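Sollida Daily Office Book, large print edition: six months in

I wanted a one-volume prayer book I could use at 5:30 in the morning without hunting for my glasses. Psalms, morning and evening prayer, the canticles, short readings, ribbons. That was the whole list. Got the Sollida in the large print, paid full price, nobody sent it to me for free.

Quick version: good book, bad ribbons, strange index. Longer version follows, typed fast before choir practice.
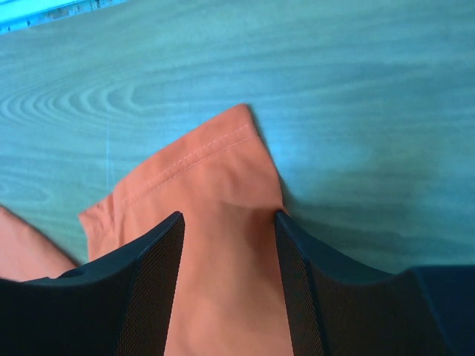

Halima Afolabi

Size first. It's a brick. 600 pages and the paper is thicker than you expect in a prayer book, so it sits heavy in the hand. I pray sitting up in a kitchen chair and by the second psalm my wrist knows about it. On a lap it's fine. On a bedside table it's fine. In a purse, forget it. I tried carrying it to the retreat at Idville and ended up leaving it in the car and borrowing somebody's little one.

Print is lovely. Really lovely. Black, plenty of space between the verses, and the pointing marks for chanting are in red so you can ignore them if you are only reading. Psalm numbers at the outside corner of the page where your thumb is. Whoever laid out the psalter prays it, I would bet on that.

The translation is plain. Not flat, just plain. If you grew up with the old wording of the Benedictus your mouth will trip for a few weeks, mine did. By Lent I had stopped noticing. The Magnificat reads well out loud, which matters to me more than how it reads on paper. Compline is short and can be learned by heart, I did it in a month without trying.

Now the ribbons. There are 2. You need 4. One for the psalms, one for the season, one for the saints, one for the readings, anybody who has prayed the Office for a week could tell them that. I've been using holy cards for the other places and they fall out. Also the green ribbon started fraying at the end almost right away. A dab of clear nail polish stopped it, so do that the day it comes.

The index. Psalms are listed by first line but not by number, hymns by number but not by first line. Why. I penciled my own list inside the back cover.

Nnamdi Balogun leads evening prayer at our parish and he uses the Brallelent, which is the one most people will compare it to. We swapped for a week. His has the better calendar, full propers for the saints and a much nicer binding, and it opens flat from the first day. But the type is tiny and you flip constantly. He said he liked mine for the psalms and missed his own for everything else. I'd say about the same in reverse. If you're leading a group get the Brallelent. If you are alone at the kitchen table with old eyes, get this one.

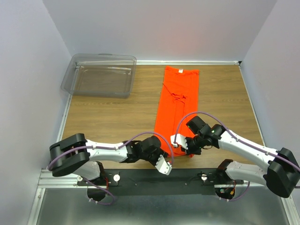 Orange folded, tray empty.

A few more things people asked me after the first post:

Does it have Night Prayer for every day? No, one form for all week, with a different psalm on Sundays.

Can a beginner use it? Yes, mostly. The how-to pages at the front are four pages long and clear. Advent is the only place I got lost, there's a table for the last days of December that sends you forward, then back, then forward again. Read it the night before.

Is it approved for public use? It's put out for private devotion, says so on the title page. Ask your pastor if you want it for the parish.

Obi, my nephew, wanted to know if theres an app. There is not, and I don't want one.

Binding is holding. Corners a bit soft. A few pages in the psalter are coming away from looking so new, thats use and I dont mind it. No loose sheets so far.

Would I buy it again, yes. Would I buy it as a gift for a young person, probably not, get them something that fits in a backpack. If Sollida ever puts out a second printing with proper ribbons and fixes the index I'll write to say so.

Updated September 2018 to fix the part about the hymns.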